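Part 3: Setting Up Your Tasum Countertop Water Filter

Okay, you've got the box open and you've checked that the parts match the list in Part 2. Now comes the fun bit! I've put together more of these than I'd like to admit (one for our kitchen, one for the rental, one for my sister's place up the hill with the awful well water), and the steps below are the order that works best for me. The leaflet in the box does it a little differently. Either way is fine, but please don't mix the two, or you'll end up with the collar on upside down like I did.

Before you start

You'll need a clean dish towel, a bowl that holds a good amount of water, a flathead screwdriver and a flashlight if your sink is in a dark corner. Wash your hands. Clear the space next to the faucet and wipe it down, and leave the cartridge sealed in its bag until step 5. I mean it, leave it sealed!

CAUTION: Cold water only. Hot water ruins the cartridge, and you can't tell by looking at it.

Fitting the adapter

1. Unscrew the little screen (the aerator) from the tip of your faucet. Most come off by hand. If yours is stuck, wrap the dish towel around it and try again with pliers, gently.

2. Look inside the faucet tip for an old rubber washer. Pull it out. Two washers stacked up will leak every single time.

3. Find the adapter that matches your faucet. Threads on the inside of the tip need the adapter with threads on the outside, and the other way around. The Tasum comes with both kinds. If neither one fits, the Forier adapter set has some odd sizes in it, and that's what I ended up using at the rental.

4. Drop the new washer into the adapter, flat side up, and screw it on by hand. Stop when it feels snug. Resist the screwdriver, resist the pliers, resist your helpful uncle.

Note: Pull-out spray faucets won't work with this filter. Neither will the kind with a motion sensor. I tried both, and all I got was a wet shirt and a long return form.

Loading the cartridge

5. Open the bag and soak the cartridge in your bowl of cold water, standing up, for 13 minutes. It'll fizz a bit and may float. Push it back under if it does.

6. While it soaks, twist the cap off the filter housing and rinse the inside. Check the big O-ring that sits in the groove under the cap. It should be smooth and shiny all the way around. If it looks dry, rub on a dab of the grease from the small packet (a tiny dab, you'll have most of the packet left over).

7. Lower the cartridge in with the arrow pointing up. You should feel it drop onto the post at the bottom. A cartridge that's sitting crooked will keep the cap from closing, so if the cap fights you, take everything out and start this step over.

8. Screw the cap on until the two dots line up.
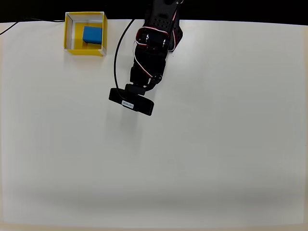
9. Push one end of the white hose into the port marked IN and the other end onto the adapter. Give each end a light tug. If the hose slides out, it wasn't in far enough. Wet the end and push harder than feels polite.

10. Set the housing where you want it to live. I like mine behind the faucet on the left so the spout swings over the sink, but anywhere level is okay as long as the hose has no kinks in it.

CAUTION: Keep the housing away from the stove and out of strong sun. In August our windowsill gets hot enough to soften candles, and the spout on my first filter was never quite straight again.

First flush

11. Turn the lever on the adapter so it points at the hose. Open the cold tap slowly, maybe a quarter of the way, and watch the connections.

12. Let the water run through for 19 minutes. The first water out will look gray or even black. Don't panic! It's loose carbon dust and it clears up. I catch it in a bucket and use it on the yard, but the drain is fine too.

13. Shut off the tap, wait for the spout to quit dripping, and run a dry finger under every joint. If your finger stays dry, fill a glass and have a taste. If it tastes dusty, flush it a little longer.

Note: A few drips from the spout after you close the tap are normal. A drip from the cap isn't. Open it up, check the O-ring for grit, and close it again.

Keeping track of your cartridge

The standard cartridge is good for 900 gallons. The long-life one is good for 2000, and it costs more, and for a big family I think it's worth it. For two people who mostly drink coffee, the standard one is plenty. There's no counter on the housing, so I write the date I put it in on a bit of masking tape and stick it to the bottom. Mine says Saturday, April 4, 2020 right now, in purple marker, because that was the pen in the drawer.

When the flow slows to a trickle, change the cartridge even if the date says you've got time left. Our city water gets cloudy after heavy rain and it clogs things up early. Jallow makes a cartridge in the same size that I've used when the Tasum ones were out of stock. It tasted the same to me, though the cap was a tighter fit.

If you're going away for a week or more, shut the lever, unscrew the housing and pour out what's inside. When you get back, run it for a few minutes before you drink any.

Part 4 covers cleaning the housing and getting lime off the spout. You'll want white vinegar and an old toothbrush for that one.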